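Folding clothes on a table or on the bed?
Home & Laundry > Small Rooms

tealowl
Joined: January
I've finally got a proper folding routine going in my little room and I'm so pleased with it! Everything used to get folded on the bed, on top of the quilt, and it all came out lumpy. Now I do it on the wooden table and stack as I go – darks together, beige at the side. The pile stays put and I can get through a load in up to 30 minutes with the curtain pulled back for the daylight.

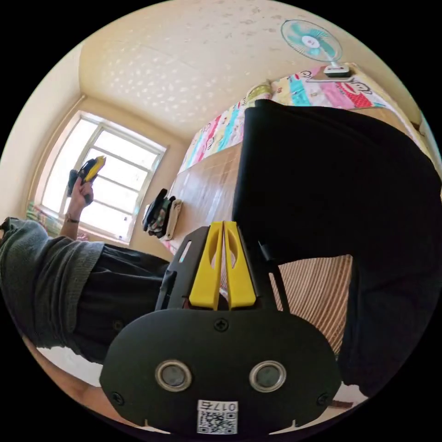
Do you fold jumpers the same way as T-shirts? Jumpers go in thirds and then in half, because hanging them pulls the shoulders out.

skodela_fan
Love this! I'm going to disagree about the bed though. A quilt grips the fabric, so sleeves don't slide about while you're doing the other side. Tables are too slippery for anything silky.

nedine144
Table every time for me. My back was awful from bending over a mattress, and a table gets you standing up straight. Mine's a bit low so I put 3 old books under each leg (very glamorous).

tealowl
Ooh, good point about silky things, I hadn't thought of that. A tea towel underneath might do it? I'll try one on Thursday when the next lot is ready. Ribbed tops are my other headache, as they spring open again the minute I let go. 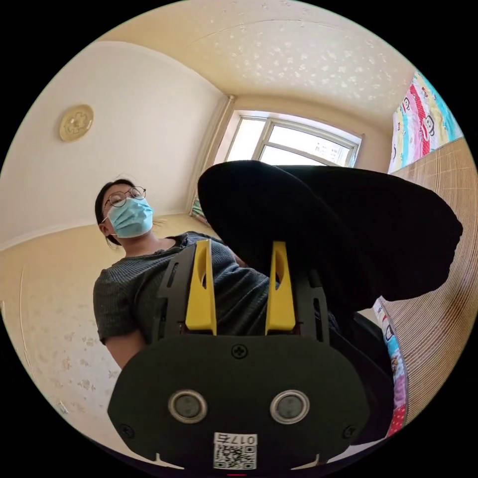
drasov
Ribbed tops want rolling, in my view. Fold the sleeves in, roll from the hem up and tuck them in the drawer seam side down.

skodela_fan
Rolling creases the neckline! Fold them flat and put something heavier on top overnight.

drasov
Mine have been rolled for years with no creases at all, but I do roll them quite loosely.

tealowl
Right, half rolled and half flat this week, then. Will report back!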